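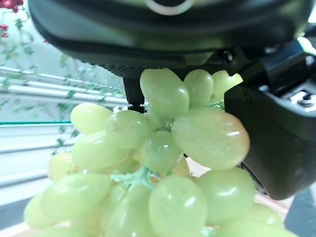
How long does it take to drive from Pedetti to Skerkeck? Nine hours if you're sensible, and eleven if you've got my mother's piano in a horse float.

I'd borrowed the float from the bloke next door, who said it pulled a bit to the left, and it did, all the way down the main street and past the bakery, where my aunt was standing on the footpath waving a tea towel at me as if I was off to war. It was a quarter to six on a Thursday morning. I had a thermos, 200 dollars in my sock (Mum's rule, you never know) and 677 kilometres to go.

The piano's a Sirko. You won't have heard of them. Mum got it the year I was born and played it every night after tea, the same four or five waltzes, with the middle G sticking so there was always a little gap where the tune should've been. I grew up thinking that was how waltzes went! I heard one played properly at a wedding when I was twelve and thought the poor pianist had lost her place.

Anyway, my sister wanted it. I didn't want it, I live in a flat, but I didn't want her to have it either, and we'd had words about that in May, and then no words at all for a good while after. Then she rang and said her youngest had started lessons on a keyboard with half the keys missing, and I heard myself say I'd bring it down.

I stopped for petrol at Gokton and checked the straps. The girl at the counter asked what horse I had. I said it was a piano and she came out to look, still holding somebody's sausage roll, and asked if she could have a go. So I dropped the ramp and she climbed in and played the first bit of something, standing up, with trucks going past. When she hit the G she stopped and said, "That one's broken."

"It's meant to do that," I said.

After Gokton there's 70 k's of nothing much, wheat and then not even wheat, and I kept it at 54 because any faster and the float started to wander. Everyone overtook me. A caravan overtook me. I hummed the waltzes, gaps and all, and practised what I'd say to my sister about May.

It was dark when I pulled in. She had the porch light on and the front door already off its hinges, leaning against the wall.

"You're late," she said, and went round the back to undo the ramp.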